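Folding Day at Clarnthorpe

The spring clothing drive at the Clarnthorpe hall closed in March with 1257 pieces in the bins. Most were coats, sweaters and children's wear. These notes come from the sorting room, where everything gets laid out flat before it goes on a shelf.

Knitwear takes the longest. Ribbed pieces pull out of shape in the bags and have to be opened up by hand, and black ones are the hardest to read. Cuffs, collars and hems all look alike until the cloth is smoothed out. 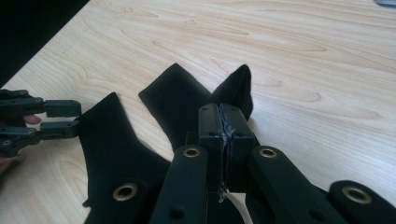 Once a piece is flat, the sides go in first and then the bottom comes up to meet the top. Small items are folded once and stacked. Anything with a hole goes to the mending box, which held 45 pieces at last count.

The long shelf by the door takes 200 folded sweaters if the stacks are kept low. Socks and gloves go in the drawers underneath.

Belmiro Figueiredo wrote the labels for the shelves. The Seixas Street room will get its own set before the fall drive, and drop-off hours there are posted on the front door.

Page updated July 28, 2019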